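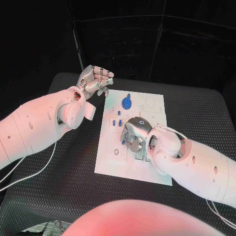 Department of Assembly and Bench Practice, Gavley Technical College

Chapter 2
The Board and the Bench

Bench assembly begins with the surface. Before a student handles a single fitting, the board must lie flat, the mat beneath it must be clean, and the area behind the table must be free of anything that draws the eye. Most errors recorded in first-year work come from poor setup at the bench, and they are the easiest errors to correct.

The term "assembly board" is used in this book for any flat panel into which parts are set, held, or fastened. White boards are preferred for teaching. A metal cylinder stands out clearly against a white surface, and a dark mat shows the outline of the board from any seat in the room. The board should lie roughly square to the person working. A slight tilt is acceptable — many experienced assemblers prefer one — provided that it stays the same from the first part to the last.

This chapter covers placing the board, gripping a cylindrical part, and checking the fit of a part in its seat. Section 2.1 deals with mats and tabletops. Textured mats are recommended throughout, and smooth mats should be kept for inspection work only. Section 2.2 treats the downward grip, in which the fingers fold around the part from above while the palm faces the board. Section 2.3 describes work shared between two sides of a board, where one side handles the part and the other remains raised and clear until needed.

The practice tasks at the end of the chapter were first used at the college's Tamness workshop and later revised with the Maldonado training center. There are 17 tasks, and students should allow 31 minutes for the longest of them. Results are to be entered on the Kultel record sheet, a copy of which appears in the appendix.

2.1 Mats and Tabletops

A mat serves to hold the board in place and to protect the table under it. It should extend past the board on every side.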